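Storing heavy metal castings and moulded trays on the same shelving — which goes where?

Posted in Workshop and Storage by Elibariki Makokha

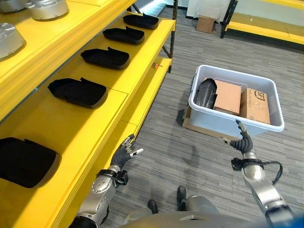
I've taken over the parts area at a small repair business in Foltdale and I'm trying to get the shelving sorted before we get busy again. We have one yellow unit with decking on each level, black posts and diagonal braces at the end. It stands on carpet planks, not bare concrete, as the place used to be an office.

At the moment the round metal housings are on the top shelf and the black moulded trays are in a row on the one below. The bottom level has collected odds and ends. Whatever doesn't fit goes in a big plastic bin on the floor beside the unit.

The previous person set it up this way so the trays would be at a handy height. I can see the sense in it, but I don't like lifting the housings down from the top. My questions are whether I should swap the levels, whether the carpet is a problem, and whether there's a better way to keep the trays than spread out in a single row. They take up a whole level like that and I have more coming in January.

There is no load plate on the unit that I can find. The paperwork I was left says 300 kg per level but it might be for a different unit.

Notburga Wieser
Reply marked helpful

Yes, swap them. Heavy items belong between knee and waist height if people are picking them up by hand, and anything left over should go lower, not higher. Put the housings on the middle level and move the trays to the top. A tray that comes down on someone is a nuisance. A casting is an injury.

On the load figure, don't use the number until you know it belongs to that unit. Look on the inside face of the posts and the underside of the beams for a sticker or a stamped code, then ring the maker or whoever supplied it. I had the same trouble with a second-hand Lanz bay. The supplier worked it out from the beam depth and the post spacing and the answer was well under what I'd been told. Also remember that a level rating normally assumes the weight is spread evenly. Three castings bunched at one end is a different thing from the same weight across the whole shelf.

Carpet planks are fine for light shelving. For heavier loads I would put a steel or hard plywood plate under each post, bigger than the foot. Carpet lets a narrow post sink a little and it never sinks the same amount at each corner. Load the unit, leave it over a weekend, then put a level on it. If it has gone out, unload it before you adjust anything. Fix it to the wall if the wall will take it.

For the trays, find out if they can be stacked before you do it. Some moulded parts are fine on top of each other and some take a set along the rim after a month or two. If there are tabs or points sticking up from the back edge, stacking will put all the weight on those. Vertical dividers are safer. Mine are set 80 mm apart and the trays stand on their long edge like plates in a rack. You'd need to measure yours.

Benedikt Schwaiger

We just use the Skonedico bins for everything. 44 litre ones. Label on the front, done. Don't overthink it

Brigitta Hämmerli

I agree with most of what Notburga wrote but I'd leave the trays where they are if you pick them far more often than the housings. Put the housings on the bottom level and clear the odds and ends out. Bending for a heavy part twice a week isn't so bad if you do it properly, and a low load keeps the whole unit steadier. If you're handling them every day then her way is better.

Two other things. Put a strip of rubber matting under the housings so they don't slide or mark the decking. And get the bin off the floor beside the unit. Ours sat in the same sort of spot and it became the place where things went to be forgotten. When I emptied it one Sunday there were 367 loose parts in it, almost all of them things we had reordered. A shallow drawer unit from Skesis replaced it and cost less than the duplicates.

Elibariki Makokha

Thanks all. I found a code under one of the beams and have emailed the supplier. The housings get handled most days, so I'll move them down to the middle and put the trays up top once I've heard back about the load. Plates for under the posts are being cut this week. Still not sure about the dividers — the trays are rounded at one end and I don't know that they'd stand up. I'll try it with a couple first.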